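Gripper fingers close uneven on thin books, how do you set yours?

Plisalix user forum > Grippers and end tools > Maintenance

lidine_bench
I look after the two-finger gripper on our bench, with the orange ribbed pads and the printed square markers on the fingers. 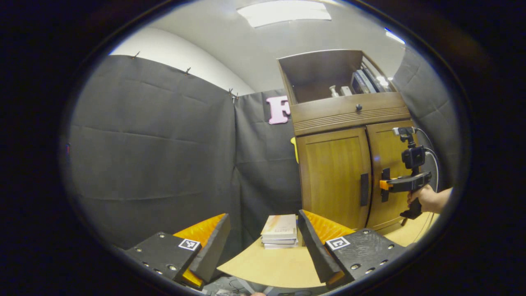
The work is picking up small stacks of thin booklets. Since I changed the pads in May the left finger arrives first and pushes the stack before the right one touches it. The counter says 2,056 closings on the new pads. I have put the width to zero again two times, with the fingers fully closed, and the reading is 3 mm wrong again by the afternoon. Is it the pads, or is it the screws behind them?

Rorkano65
Screws, I would say. New pads are a little stiff and they pull the plate outwards. Loosen all the screws on one finger, close the gripper on a flat bar, then tighten them from the middle to the ends. Do the same for the other finger. Only after this do the zero.

aravena_cell
I don't agree with the flat bar. The pads are soft, so the bar presses them and you fix the plates in a wrong position. I take the pads off, set the bare plates with a feeler gauge and put the pads back. It takes more time but it stays good. Mine was last set at 1,181 closings and it has not moved.

Rorkano65
If you press hard, yes. I said close it, I did not say squeeze it. And every time you take a pad off, the ribs near the tip get a bit more tired.

lidine_bench
Thank you both. One more question, must I also do the markers again? One of them was lifting at a corner and I stuck it down with a new piece of tape.

aravena_cell
Yes, print a new one. If the marker is not flat the width is read wrong, and maybe that is your 3 mm. Clean the plate with alcohol and let it dry before you stick it.

lidine_bench
I did the marker first and left the screws alone. The zero is holding since this morning, but the left finger still comes first. So there are two faults and I had mixed them. Tomorrow I try the way without pads.

Rorkano65
Write down how far you turn each screw. And try my way after, it is ten minutes.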